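Minutes of the Praltent Robotics Club, monthly meeting
Oct 24, 2021

Present: Conceição Falcão (chair), Aníbal Bettencourt, Akihiko Fujimoto, Valter Lobo (minutes). Apologies from Horácio Vilela, who was at his daughter's recital and sends his best to everybody.

Conceição opened the meeting, thanked us all for coming out in such miserable weather, and asked that we get the table work in before the talking this time. Last month's minutes were accepted once the spelling of Akihiko's name was fixed (sorry again, Akihiko).

1. Table work, small items 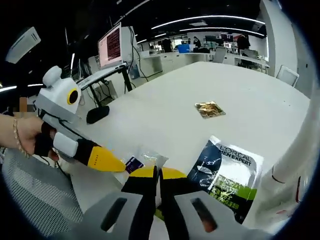
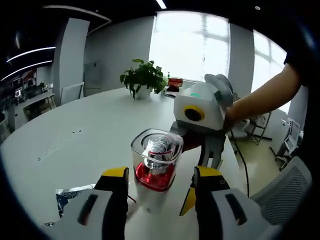 Hand-held grippers at the round white table.

2. Discussion of the small items

Aníbal feels the sachets and little packets deserve a whole evening to themselves, and would like the clear cup kept on the list as well. There was a good long chat over whether both people at the table should start together or take turns. We didn't settle it, and Conceição will put it first next time.

3. Griffiths Challenge

Entry forms are in. Our team number is 53, and the fee is $20 a head, payable to Akihiko (cash is fine, but please put your name on the envelope!). Valter still has to write the project summary, which can't run past 800 words, and he'd be very grateful for a second pair of eyes.

4. Storage

Horácio sent a note offering the cupboard in his garage over the summer holidays. Accepted with many thanks. Aníbal will organise the labels.

5. Other business

Conceição has a spare copy of the rule book if anyone would like to borrow it. Akihiko is bringing the biscuits next month.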